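Features > Science & Machines > Robots

The Patience of Two Arms

May 8, 2021 — By the Features Desk

Every few years somebody announces that robots have learned to use their hands, and every few years I drive out to look at the hands. The drive to Junville takes you past a paint warehouse and a very large garden center. The lab is on the ground floor, next to a loading dock, and it belongs to a project called Pleren, which has spent a good part of two years trying to get a pair of robot arms to share a job.

One arm has been doing jobs for decades. It welds, it stacks, it picks up the thing and puts down the thing, provided the thing is always where it was yesterday. Two arms are another matter. Give two arms a job in common and you have invented coworkers, with all that follows. They reach for the same part. They wait for each other in a doorway that isn't there. In one early trial at Pleren, both arms backed off so politely that the session had to be stopped by hand.

The usual cure is a schedule. A master program tells the left arm when to move and the right arm when to move, and everyone is happy until a part slips or arrives late. Then the schedule goes on calmly describing a world that has ended.

Pleren's answer is a piece of software called Lã, which is the Portuguese word for wool and which the team pronounces in at least three ways. Lã has no master. Each arm runs its own copy of the same learned policy, sees the same table, and makes its own guess about what the other one is up to. The guesses come from recorded sessions in which people steered both arms through the job, 426 of them, including a good many where things went badly. The bad ones were left in on purpose. An arm that has only ever seen success is a poor judge of trouble.

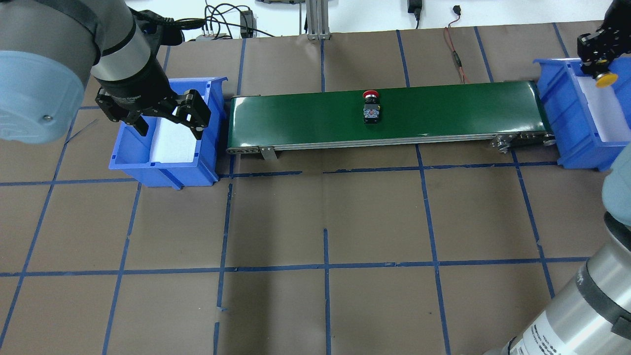 Lã's favorite chore, or at any rate the one it gets asked to do most, is moving small parts between two bins with a conveyor in the middle. On paper it sounds like something you could hand to a bored nephew. The trick is in the sharing. A push-button switch with a red mushroom cap can sit on the green belt with a gripper at either end of the table, and both arms have to agree, without saying a word, whose problem it is. One gripper may be busy over the right-hand bin with something round and yellow in its fingers while the other hangs open over the left, and a person looking on would know at a glance what each ought to do next. Getting a policy to know it took until last August.

What changed in August was a small idea, and rather a rude one. The team stopped asking the software to predict its partner's exact path. Instead it predicts only two things: where the other gripper will be when it next opens or closes, and how sure it is. If it's sure, it gets on with its own work. If it isn't, it slows down. It doesn't stop, which was the old failing. It just moves like a person carrying soup.

That turned out to matter more than anything else they had tried. In a test set of 259 runs, each with the parts laid out in a new way, the older, scheduled version finished 166 without a person stepping in. The new one did better, though the team is still arguing over how to count runs in which an arm dropped a part and then picked it up again. I sat through some of this argument. One side holds that a drop is a drop. The other side has children.

There are limits, and they are easy to find. Lã has learned one kind of table. Change the height of a bin and it gets nervous. It has no idea what a switch is for, and would be just as content moving plums. The arms are slow, too. I finished most of a sandwich during a single run, and I was talking the whole time.

Jalton, the company that pays for a share of the work, makes small electrical fittings and would like the whole thing to be faster. It would also like to know when it can have one. The answer it gets is that the next round of tests will use parts that arrive in a jumble, and belts that speed up and slow down without warning. I've had worse answers from my dentist.

Before I left, I asked to see a run go wrong, and they played me a recording. Both arms went for the same part and met above it. Then one of them slowed — you could see it lose confidence, the way you do when a stranger waves and you're not certain it's at you — and the other took the part and went on its way. It had been filed under successes.

Contact the desk | © 2021 All rights reserved | Back to top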